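The Flirkovholm Clothes Diary: call for participants, second round

We're looking for people who own clothes and are willing to write about them. That's nearly the whole requirement!

The Flirkovholm Clothes Diary is a writing project on the things we wear at home, at work and on the days when neither really applies. For four weeks you keep a short diary of what you put on, what you passed over, what got mended or given away, and what stayed on the back of a chair. Then you pick one garment and tell us its story at more length. In the first round 426 people sent in diaries, and we have been reading them with enormous pleasure ever since. A whole notebook came in on one raincoat. A retired bus driver wrote a page on pockets that we still quote to each other at lunch.

The clothes don't have to be special. We had a good number of wedding outfits last time, and we loved them, but we'd like many more T-shirts, school sweaters, work pants and the shirt you keep for painting the fence.

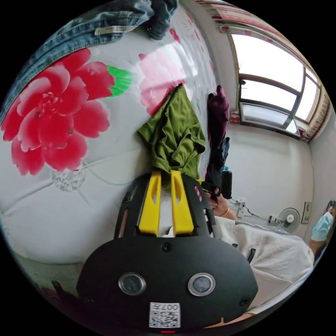
Entries can be as short as a line. "Green one again, missing a button" is a perfectly good day. If you have more to say, say it – where you bought it, who had it before you, what it was like on the first cold morning in September. Spelling doesn't matter to us, and you can write in any language you're comfortable with. Léonie Jacquet and Tarek Tazi read French, Arabic, Spanish and English between them, and we pay translators for the rest.

Who can take part

Anyone aged 16 or over. If you're under 18 we'll ask a parent or guardian to sign the form too. You don't need to have taken part in a study before, or sew, or care about fashion in the least. We'd especially like to hear from:

People who share a closet or a bedroom with someone else
People who wear a uniform
Anyone who has moved to a new climate in the past few years
Households with three generations under one roof
Men over 50, who were badly outnumbered last time
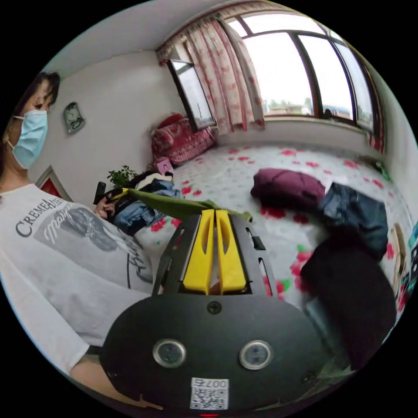 What you'll do

Come to one opening session, in person at the Plelano reading room or by phone. It takes an hour and there is cake at the in-person ones.
Keep the diary for four weeks, on paper or by email. Paper diaries come with a stamped envelope.
Write one longer piece on a single garment, up to 3000 words. Many people write 500 and those are often wonderful.
Talk with one of us at the end, if you'd like to. This part is optional.

You can miss days. Everybody missed days in the first round, and a few of the gaps led to the best conversations Omar Zoubi had all year. 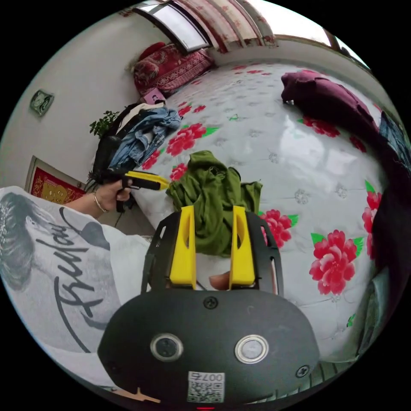
We're also keen on the words families use for sorting and putting away. One household had "the middle pile" for things worn once and too clean to wash, another called the same thing "the waiting room." If your home has a word like that, please put it in your diary, with a note on who started it. Yannick Besnard is building a glossary and gets visibly happy with every new entry.

What you get

A gift card for 40 dollars once the diary is in, a printed copy of the collected volume, and an invitation to the reading night. Travel to Plelano is paid back if you keep your tickets.

Your privacy

Names are changed before anything is printed. You can ask for your diary back at any point up to publication. Original diaries are kept in the Kalniņš room of the library, box 1672 onward, and can be seen by appointment only.

Beyond the closet

Several first-round writers strayed into sheets, blankets and curtains, and we've decided to let that happen. If the cloth you most want to write about is on your bed or at your window, go ahead. 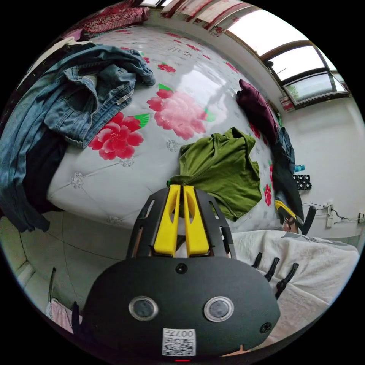
Quilted mattress cover with a floral print.

How to sign up

Write to Darragh Keogh at the Flirkovholm project desk, or leave your name and a phone number at the Plelano reading room. Tell us in a line or two what you're wearing as you write. Sign-up closes 10/12/2025. Places at the in-person sessions go in the order we hear from you, and the phone sessions have plenty of room.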